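Recreation Room: Layout and Equipment Notes
28 September 2026

The Jungate recreation room is now on its autumn layout. The ping-pong table stays in the open part of the floor and should be kept clear on all sides, players' bags included. Longer tables run along the teal wall with the bench seating behind them. The low play table stands at the near end.

Mỹ Đoàn has started an equipment check, beginning with the gray plastic housings that have a metal loop set into a recess.

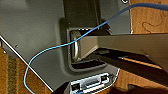 Recessed opening with the curved metal handle at its left side.

The loop should be inspected at both ends, where it meets the housing. Wipe out the recess with a dry cloth. Do not use spray cleaner in the slot. Record any looseness on the equipment sheet under item 377.

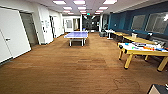 Ping-pong table and low play table, looking toward the far end of the room.

Both doors on the white wall side must open fully. Nothing is to be stored on the floor between them.

Fasteners are the second part of the check. Screws on the gray parts are to be tightened by hand only. Murray Fortin holds the screwdriver set; sign for it and return it by the end of the session.
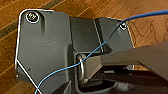
Gray molded part on the floor, with the blue cable running over it.

Cables should be lifted clear before a part is moved. Check the full length for nicks and report damage to extension 911.

The play table comes last. Its white top can be cleaned with a damp cloth and mild soap, working along the inside of the wooden rail, where crumbs collect. Toys and game boxes go back to the shelf in the Sivetti annex.
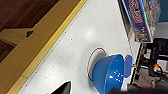 Speckled tabletop with the blue colander on its side and a board game box.

The next check is in January. Suggestions for replacement games should reach Mỹ Đoàn before then, with a limit of 2 titles per household.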